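In Defence of the Unfinished Map

July 2022

I have a folder on my old laptop called "maps maybe" and it has 40 downloaded worlds in it. Castles, a subway system, a fishing village with working lock gates, three different versions of the same cathedral. I've walked round all of them at least once, and if you asked me which ones I still open, I'd give you the same answer every time: the ones that aren't finished.

I know that's a funny thing to say about a hobby where everyone is chasing the perfect screenshot. The front page of any map site is wall to wall sunsets and glowing windows, with shaders on so thick you can barely see the blocks. And they're lovely! I download them too. But then I load in, walk down the high street, admire the flower boxes, open a few doors, and after half an hour I'm done. There is nowhere for me to put anything. Somebody has already thought of the bins.

Compare that with Stosness, which is the map I've spent most of this year in. Stosness is a harbour town on a cold bit of coast, and the person who made it simply stopped. The east side is gorgeous, all narrow lanes and salt-stained boathouses (birch planks next to light grey wool, try it, it works far better than it should). Then you go over the bridge and it's bare hillside with a few outlines marked in cobblestone. One of them is labelled "school?" on a sign. Another sign just says "too steep".

I moved in above the chandlery back in April and I have been arguing with those signs ever since. It was too steep for what they had in mind, they were right about that, so I've terraced it and put allotments there. The school is still a question mark. I've built it twice and knocked it down twice. I think the trouble is the roof.

The usual complaint about uploads like this is that they're lazy, and I do understand it. If a download page promises you a town and you get half a town, you're allowed to be cross. I got properly grumpy over Cureck, which was advertised as a complete mountain monastery and turned out to be a very handsome front wall with nothing behind it but a staircase going down into plain stone. So yes, put it in the description. Say what's there and what isn't. I just don't think you should be ashamed of it, and I really don't think you should wait until it's all done before you share it, as most people never get to all done. 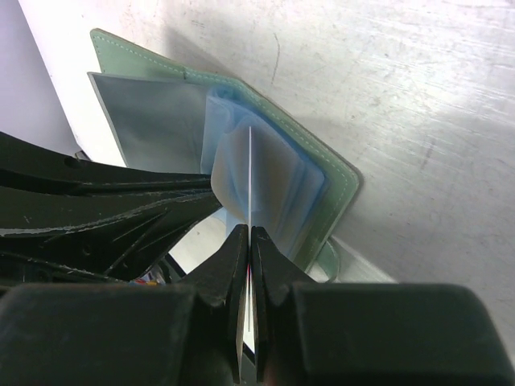
Mint green card holder with white stitching.

I keep a little stack of index cards by the keyboard, by the way, one for each world, with coordinates and things to fix. It's a habit from before I knew you could write books in the game. The Stosness card is now 5 cards held together with a bulldog clip, and the Cureck card says "no".

Anyway, the comments. There's a certain sort of comment under unfinished maps and you'll know it if you've ever uploaded one. "Update when?" "Interiors please." "Is this dead?" I had it on my own upload, a windmill village called Dogbe that I put out with two of the mills still missing their sails. It picked up 1,324 downloads, which for me is huge, and I'd say most of the comments were asking when I'd finish. I felt so bad about it that I went back and finished it over a long weekend, in a rush, with every interior the same bed, chest and crafting table. It's a worse map now. The old version had a kind of breeziness to it. People had been sending me pictures of what they'd done with the empty mills, and one of them had turned the biggest into a bee farm with glass floors all the way up! Once I'd filled the rooms in, those messages dried up.

I think there are two sorts of people downloading maps and the sites only really cater for one of them. There are visitors, who want a tour, and there are lodgers, who want a spare room. Visitors need the finished thing, quite rightly. Lodgers need a door that opens on to nothing much and permission to get on with it. It would be such a small job to have a tag for that. Jikance, the small map site where I find most of my stuff these days, has one called "room to build", and it's the first thing I tick. It's a bit of a mixed bag (someone has tagged a completely flat world, which I suppose is fair) but I've found more places to live through that one tag than through years of scrolling the top rated page.

What I'd ask of builders is fairly modest. Leave your outlines in. Leave the signs in, especially the doubtful ones. If you've run out of steam halfway up a tower, cap it off so it doesn't fill with mobs and then upload the thing. Tell us which blocks you used for the walls, so we can match them without spending an evening holding up different shades of terracotta. And if you feel like dropping a chest somewhere with your leftover materials in it, I for one would be delighted.

I'm having another go at the school tonight. Flat roof this time, I think, with a railing.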